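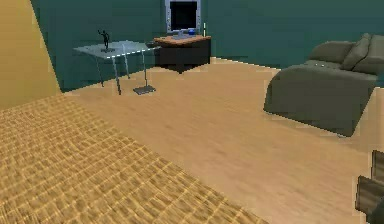

4. Painting interior walls

This section covers two coats of Undent interior wall paint over a sound, previously painted surface. For new plaster or bare plasterboard, complete Section 3 first.

Before you start

Store unopened tins above 5 °C. Check that every tin carries the same batch number. If the numbers differ, mix the tins together in a clean bucket. Colour can vary slightly between batches, and the difference shows most on large walls in strong shades.

4.1 Turn off the power to the room at the switchboard and remove switch and outlet covers. Tape over the exposed fittings.

4.2 Move furniture to the centre of the room and cover it. Lay drop sheets to the skirting.

4.3 Wash the walls with sugar soap, rinse with clean water and leave overnight.

4.4 Fill dents and nail holes. When the filler is hard, sand flush with 120 grit and wipe off the dust.

CAUTION: Paint in homes built before 1970 may contain lead. Do not dry sand it. Have it tested first.

4.5 Where two colours meet at a corner, paint the lighter colour first and carry it a few millimetres past the corner. Let it dry for a full day before taping.

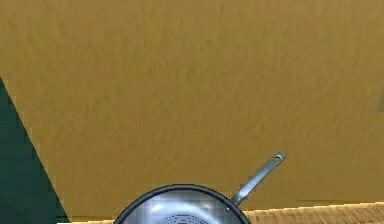
4.6 Press the tape down firmly with a plastic scraper and cut in the darker colour with a 63 mm angled brush. Pull the tape off while the paint is still wet, drawing it back on itself at a low angle.

4.7 Roll the rest of the wall in sections a metre wide, keeping a wet edge. Finish each section with light strokes from ceiling to floor.

4.8 Wait four hours, then apply the second coat. In humid weather allow overnight.

Note: For a mottled finish, replace the second coat with Undent Glaze 523, dabbed on with a damp sea sponge. Turn the sponge often and rinse it when it clogs. Try it on a piece of board first.

4.9 Wash brushes and rollers in a bucket of water. Do not empty the bucket into a stormwater drain.

For touch-ups, see Section 13.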